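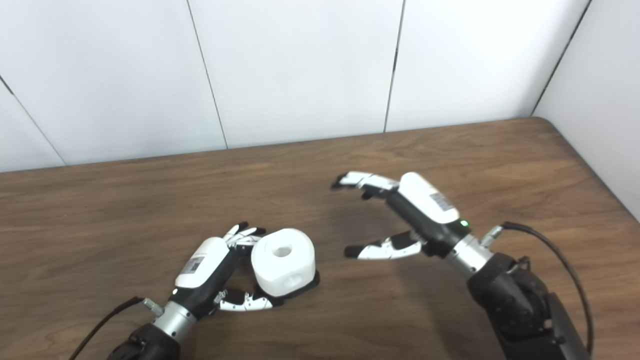

White block on the wood-top table, corner end of the room.

April, started 9:15

Room

Table is in its new spot in the corner. Emrys Ruddock and I moved it before the building warmed up. Top measures 1573 mm along the long edge and 644 mm across, taken with the steel tape, which is the one we trust. The old entry in the room binder has the two numbers swapped, and I have corrected it in pencil. Someone with better handwriting can ink it.

The corners of the top are rounded, so don't measure from the corner. Hook the tape on the straight part of the edge and square across. Emrys got a short number on the first try doing it the other way, and that is probably how the binder went wrong in the first place.

Wall panels behind the table are the off-white ones from Štěpánek. They went up last winter and the seams have stayed tight. I ran a fingernail down each one and none of them catch. The joint at the right, where the side wall comes in, has a little give if you push on it at elbow height. Not a problem for us. Note left for whoever does the fall check.

I wiped the panels with the damp cloth and then the dry one. No cleaner. The spray from the cupboard leaves a film on matte surfaces and you only see it later in the day when the light gets low.

Table top: oiled last month. Went over it with a white paper towel this morning and the towel came up clean, so the oil has cured and we can put pale parts on it without worrying. It still has a soft shine under the lights. I thought about a mat, then decided against it. The brown behind a white part is easier to look at for a whole morning than the gray mat is, and the mat curls up at one end anyway.

Lights: both ceiling rows on, blind down. Leave it like that all week. If you have to raise the blind, write down the time.

Block

The part is the white block from the Lekgate tray. Chunky, close to a cube, edges and corners all eased. The plastic is milky and lets a bit of light in, so under the ceiling lights the beveled corners look softer than they feel. Round hole in the top face. Smaller recess low down on the front face.

Across the flats I get 40 mm with the calipers. Took it three times, turning the block between readings, same number each time to what the calipers will show. The eased edges make it easy to read small if the jaws are up near a corner. Keep the jaws on the middle of the face.

We have been calling the face with the recess "front" and the face with the round hole "top." Please keep to that. The Dillumham sheet calls the hole face "A" and the recess face "C," and there is no B anywhere on the sheet. I asked, and they said B was dropped two revisions back. I have written our names next to theirs on the copy in the folder.

Surface: ran a thumb over every face. Smooth, no flash around the hole. There is a faint ridge inside the lip of the recess, left side, that you can feel with a toothpick and not with a finger. I think it is a tool mark. Looked at it under the loupe and could not decide. It needs the good loupe, which is still with the Orkier order.

Weighing

Skipped it. The small scale is drifting again. It gave me a different zero every time I closed the drawer under it. Moved it to the stone shelf and will let it sit overnight before trying. Do not write weights in the log from the bench scale until I say so here.

Cleaning

Blocks come off the tray with a dusting from the bag they ship in. What I did, in order:

Tapped the block hole side down on a folded towel.
Blew out the recess with the rubber bulb.
Wiped all faces with a lint-free cloth, dry.
Went around the inside of the hole with a cotton swab.
Looked at the swab before throwing it out.

The swab had a gray smear on the first pass and nothing on the second. Emrys wants to try water with a drop of dish soap on the next tray. Fine by me as long as they get a full day to dry, with the hole facing down. Water will sit in the recess otherwise, and I don't want rings on the table.

Don't use the blue cloths. They shed, and the bits get into the recess and stay there.

Placement

Spent longer on this than planned, 20 minutes by the wall clock. Settled on the block standing on its base, hole up, recess toward the near edge of the table. Seen that way you get both openings in one look, and the shadow inside the recess tells you right away whether somebody has turned it.

No tape marks on the wood. We did that on the old table and took the finish off in little squares. If you need to find the spot again, measure in from the near straight edge and write the number on the card in the drawer.

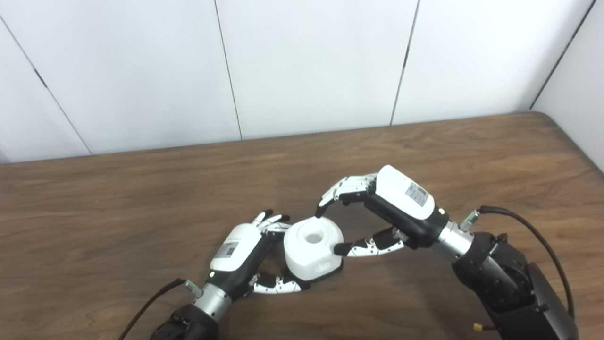 Labels and tray

Tray number is 644-L. Yes, the same digits as the depth of the table. I had to check twice that I hadn't copied the wrong line, so I'm putting it here in case the next person has the same worry. The bag tag says 1573-W, and I have no good explanation for that either except that Lekgate numbers everything in one run. Write the letter every time. Without the letter these are useless.

Labels go on the bag and never on the block. The glue takes on this plastic and then you are at it with a fingernail for half the afternoon. If a block has to be told apart from its neighbors, put it in its own small bag with a tag inside.

The Lekgate tray itself has a cracked corner. It holds, but lift it with a hand under the middle. I have asked for a spare. They will send one with the next box and not before.

Storage

Lidded bin, second shelf, away from the window. The milky ones we had last year went yellow on the side facing the glass. Those were from a different supplier and may have been a different plastic altogether, but I would like to find out some other way than by ruining this set.

Paper between layers. The brown kraft paper is all right if it is the unprinted kind. The printed side of the other roll transferred onto a test piece over one weekend in the heat.

Put the bin back with the handle out. I keep having to drag it around by the lid.

Left to do

Good loupe on the recess lip, when it comes back from Orkier.
Scale on the stone shelf, check zero first thing.
Emrys: soap and water on the next tray, write the start time on the card.
Ask Dillumham whether the depth of the hole on their sheet is from the face or from the start of the bevel. It makes a difference and the drawing can be read both ways.
Side wall joint goes on the fall list.
More cotton swabs. The box says half full but it is mostly the bent ones.

11:40

Stopped for lunch early. Came back and checked the hole size against the plug gauges from the drawer. One goes in easily and the next one up stops at the lip. Wrote both on the card. I won't put a figure here until I have checked the gauges themselves, as the drawer was left open over the winter and two of them have a bloom of rust on the handle end.

Calipers wiped and back in their case. The case latch is loose, so pick it up by the bottom.

Emrys read this over and says the table is a hair out from the back wall at the left end. He's right. Leaving it where it is until the end of the week so that everything is measured from the same place.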